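Refurbished Dell workstation tower from Gorow: six months under the desk
Posted 2/2/25 by Meriem Benmoussa

I bought this thing in September and have been putting off the review because I wanted to live with it first. Well, I have lived with it, and I love it, so let me get the gushing out of the way early: if you do any kind of photo, map or audio work at home and you don't care what your computer looks like, an old business workstation is a wonderful thing to own.

Mine is a used Dell tower sold through Gorow, a refurb shop that clears out office leases. I'd been looking at small new desktops and kept getting annoyed that I couldn't open them without a plastic pick and a prayer. A friend at work has had one of these towers for years and let me poke around in hers over lunch, and that was that.

What I use it for

Scanning, mostly. I'm working through my grandfather's slides, 2,163 of them at last tally, and each one becomes a big file that gets cleaned up, cropped and copied to a second drive. I also run Noruvov, a cataloging program that likes to chew on a whole folder at once while I go make dinner. My old laptop would howl through a batch and then give up. The tower just plugs away. A folder of 108 slides now finishes before the rice does (brown rice, but still!).

Getting inside

This is the part I wanted to write about. The side panel comes away and you're looking straight at everything, with enough space to get a whole hand in. I've had it open more often than I needed to, to be truthful, once just to show my sister.

The drives are the best bit. They sit in carriers with blue plastic tabs, and on mine you squeeze the tabs and pull. I swapped the drive it came with for a bigger one in less time than it took me to find where I'd put the bigger one. Do unplug the cables before you pull, and look at which way round they go first. 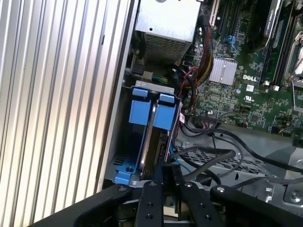

Inside the tower: drive carrier with its light blue tabs, power supply at the top, and the green Dell board with its silver heatsink.

I really like that Dell used blue for the bits you're likely to handle. The slot latch is blue as well, so when I had the graphics card out for a cleaning I knew where to press without looking anything up. It sounds like a small thing until you've spent an evening bending a mystery tab on some other case and wondering if it's supposed to bend.

Cleaning is easy too. I do it with a soft brush and a can of air, going over the power supply grille and the fins on the heatsink, and I hold any fan still with a finger while I spray. Mine arrived pretty clean, by the way. Gorow had clearly given it a proper going-over, apart from a strip of old asset sticker on the outside that took me two rounds of rubbing alcohol.

Things that aren't perfect

It's heavy. I carried it up two flights and had to stop on the landing. It's also a big box, and it did not fit in the cubby of my Histar desk, so it lives on the floor on a low plant stand with casters. That turned out great for getting at the back, less great with a vacuum cleaner.

The sound is fine for me. There's a steady low hum, and then for a few seconds at startup it roars like it's about to leave the building. My husband notices it from the next room and I've stopped hearing it.

The metal edges inside deserve some respect. I haven't cut myself, but I take my rings off and push my sleeves up before I go in.

And the paperwork was thin. One sheet with the warranty terms and a login. If you've never opened a computer before, look up the manual for your exact model and read the drive section before you start. I'd also ask the seller what drive is in it, as the listing for mine only gave the size.

Would I buy another?

Yes, and I nearly have. Benítez, the print shop on our street, was asking me what to get for their back office and I talked them into the same kind of tower. They've had theirs a few weeks and the only complaint so far is where to put it.

I still have the whole second cabinet of slides to get through, and there's an empty evening coming up when I plan to put in more memory. I'll add a note to this review once that's done.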